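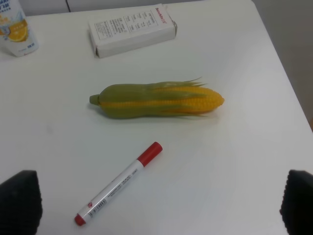
Iker Campos wrote in after my last post to tell me I'm wrong about the hairpin at Skedine, and that if you brake where I said to brake you'll be in the tire wall before lunch. He's driven it 183 times on the sim and once in real life, which is one more real life than me, so okay. I went back and looked at my notes.

So here's where I ended up, Iker. I still think you can go deep into that corner, but only on fresh tires and only if you've given up on the outside curb completely. On old tires you're right and I'm wrong. The back end gets light just as the track drops away, and by the time you feel it you're looking at the marshals' hut through the side window. I did this four times on Monday night. Four!

The rest of the lap I'm pretty happy with. The long left behind the paddock is the best thing on the whole circuit (fight me) and it's flat in the dry if you're brave and the wind is behind you. I lifted for months. Then in February I got stuck behind a MacKinnon in a league race, and the guy just never lifted, lap after lap, and I figured if he could do it in that barge then I had no excuse.

Speaking of the league – round three is at Skeditz, and I have feelings about it. It's 247 feet from the last corner to the line, so whoever gets out of there cleanest wins the drag race, and everybody knows it, so everybody dives in there like maniacs. Ailsa Tosh won it last season by parking the car on the apex and letting three of us sail past into the gravel. I was the second one. I've watched the replay more than I'd like to admit and she barely even moves the wheel.

My plan this time is to run the Grurov with more rear wing than feels sensible. It'll be slow down the back straight and I'll get passed there, probably a lot, but I want the thing planted for that last corner. I tried the low wing setup over the weekend and it was two tenths quicker on my own and horrible in traffic.

Also I finally bought proper pedals. The old ones had a brake that felt like stepping on a loaf of bread, and the new one is so stiff my calf hurts on the stairs. My lap times have gotten worse. Everyone in the group chat says to give it two weeks, so I'm giving it two weeks.

Qualifying is Saturday, and I still have to fix the seat bolt that keeps working loose.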